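Notes on polishing and storing stainless steel, kitchen and workshop, revised in March

## Grades and what they mean at the sink

Most household stainless is one of two grades. 18/10 and 18/8 are the common cookware grades and do not hold a magnet well. 18/0 has no nickel, holds a magnet, costs less and spots sooner. Cheap flatware, mixing bowls and a good many trays are 18/0. Test with a refrigerator magnet before deciding how much care a piece needs. A firm grab means dry it straight after washing.

The surface resists rust through a thin oxide layer that re-forms in air. Salt, bleach and trapped damp break it down faster than it rebuilds. Nearly all of the damage I see on kitchen steel comes from one of those.

## Daily washing

- Hot water, ordinary dish soap, soft cloth or the soft side of a sponge.
- Rinse until the water sheets off. Soap left on dries to a gray film that looks like wear.
- Dry by hand. Air drying leaves mineral spots in any hard-water area, and Burnville water is hard.
- Do not leave wet steel sitting on cast iron or carbon steel. The rust transfers and has to be rubbed off.
- Do not soak overnight in salted water. Pits formed this way are permanent.

Add salt to a pot after the water boils. Undissolved salt sinks and sits on the base, and the small white pits that follow cannot be polished out with anything sold for kitchen use.

## Water spots and rainbow marks

White spots are lime. Wipe with plain white vinegar, wait 4 minutes, rinse, dry. Vinegar left on for hours can dull a mirror finish, so do not walk away from it.

Blue and gold rainbow marks come from heat. They are a thicker patch of the same oxide layer and do no harm. Vinegar takes most of them off. A paste cleaner takes off the rest. On the outside base of a pan I leave them alone.

Brown, sticky marks are baked oil. Vinegar does nothing for these. Use baking soda and enough water to make a paste, spread it on, leave it 40 minutes under a damp cloth and rub with a nylon pad. Repeat once. If the mark is still there, boil water in the pan with two spoons of baking soda and scrape with a wooden spatula while it is warm.

## Rubbing direction

Look at the surface under a lamp held low to one side. Brushed steel shows fine parallel lines. Always rub along the lines. A single pass across them with a rough pad can be seen from the other side of the room and takes a long time to blend.

Mirror steel has no lines. Work in straight strokes anyway. Circular rubbing leaves swirls that show up under a ceiling light.

Never use plain steel wool on stainless. Bits of it lodge in the surface and rust within a few days, which then gets blamed on the tray. If it has already been used, scrub with a nylon pad and a paste cleaner, rinse well and check again the next morning.

## Paste cleaners

I keep two. The first is a powder mixed with water to a thick cream, for pans. The second is Vudano metal paste, for trays and flatware. It is slow, and it smells of wax for an hour afterward, but it does not scratch.

Method for a tray:

1. Wash and dry. Grit left on the surface turns any polish into sandpaper.
2. Put a pea of paste on a folded cotton rag.
3. Rub in straight strokes, one section at a time, including the inside corners.
4. Stop when the rag turns dark gray.
5. Wash with soap again. Paste left in corners dries white.
6. Dry, then buff with a clean cloth.

Old undershirts make better rags than new ones. Cut off the seams and hems, because the stitching is hard enough to mark a mirror finish.

Clelenine spray is sold for appliance fronts. It leaves an oil film that hides fingerprints. Keep it off anything that touches food.

## Scratches

Light scratches on brushed steel can be blended with a gray nonwoven pad, used wet, along the grain, with light pressure. Start next to the scratch and work over it. Blend well past both ends or a bright patch will show.

Scratches on mirror steel need a buffing wheel and compound. For a piece of no great value, accept them. Ludmila Slanina, who did metal finishing in Kekana before she retired, told me she has never once buffed her own pans.

If you do use a wheel:

- Wear eye protection and tie back sleeves and hair.
- Hold the piece so that the wheel runs off the edge and never into it. A tray rim caught by the wheel will be torn out of your hands.
- Keep one wheel per compound and mark them.
- Stop often. Thin steel heats fast, and a hot spot will warp a flat base.
- Wash with hot water and soap to get the compound off. Corners may need a toothbrush.

## Rust spots

Small orange specks are usually from outside the steel: a can rim, a steel wool pad, a wet knife. Rub with baking soda paste and a nylon pad. Most lift in under a minute.

Specks that come back in the same place are pits. Clean them, dry the piece fully and wipe on a trace of food-grade mineral oil. This slows them down. It does not cure them. Pieces with pitting go to the workshop here and hold screws.

## Drying

A linen or cotton towel that has been washed many times is best. New towels shed lint and push water around. Do not use fabric softener on drying towels. It coats the fibers and leaves streaks.

For flatware, dry each piece singly. Knives spot before forks and spoons do, as knife blades are made from a harder steel with less resistance to water. Take them out of the dishwasher as soon as the cycle ends, or wash them by hand.

Folded seams and rolled rims hold water. Stand trays on edge for an hour after toweling, then wipe the lower edge again before putting them away.

## Storage

Scratches picked up in the cupboard outnumber those picked up in use. Stacked trays slide on each other each time one is pulled out, and a grain of sand between two of them will leave an arc on both.

Interleaving fixes this. Suitable materials:

- White tissue paper, plain, acid-free if the piece is silver plate as well as steel. One sheet per tray is enough. Let it run up over the rim.
- Cotton flannel, cut to size. Lasts for years, must be washed now and then.
- Paper towel. Works, but the embossed kind holds crumbs.

Unsuitable materials:

- Newspaper. The ink transfers and the paper holds damp.
- Bubble wrap. Left against polished steel through a hot summer, it can print its pattern on the surface.
- Rubber shelf liner. It sticks, and the marks are hard to remove from a mirror finish.
- Colored tissue. The dye runs if there is any damp at all.

Replace the tissue once it is creased soft or shows yellow. Hye-jin Woo stores serving pieces for a church hall and changes all of hers every January, 12 trays to a shelf, and I have copied the habit if not the shelf.

Store flatware in a lined drawer or a roll. Keep stainless and silver in separate slots. Washed together in the dishwasher they can mark each other, and the silver comes off worse.

Cupboards on outside walls run damp in winter. A dish of dry rice does very little. Silica gel packets work and can be dried again in a low oven if the maker's label allows it. Leave a finger's width between the stack and the wall.

## Older pieces

Stainless was not sold for the home until the twentieth century. A tray stamped 1845 is not stainless whatever the seller says; the number is more likely a pattern or model number, or the year a firm was founded. Check any old gray metal with care before polishing. Pewter is soft and will lose detail to a paste cleaner. Nickel silver has a faint yellow cast next to steel. Plated pieces show a different color at the worn edges, and each polishing takes off more of the plate.

If unsure, wash with soap, dry and stop there.

## Supplies kept on the shelf

- White vinegar, plain
- Baking soda
- Dish soap without added bleach
- Nylon pads, white for pans and gray nonwoven for blending
- Vudano paste, one tube, cap wiped before closing
- Cotton rags, seams removed
- Soft toothbrush for corners
- Food-grade mineral oil, small bottle
- White tissue, stored flat and away from the sink

Rags with paste on them are washed apart from other laundry. Rags with any drying oil on them, from the wood side of the shop, are laid out flat outdoors until stiff and never balled up in a bin.

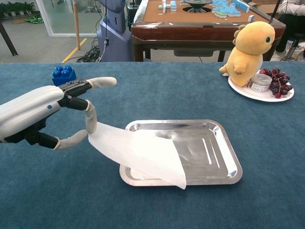
Mineral oil is not a drying oil and those rags can go in the ordinary wash. Use hot water and extra soap, and run them a second time if they still feel slick.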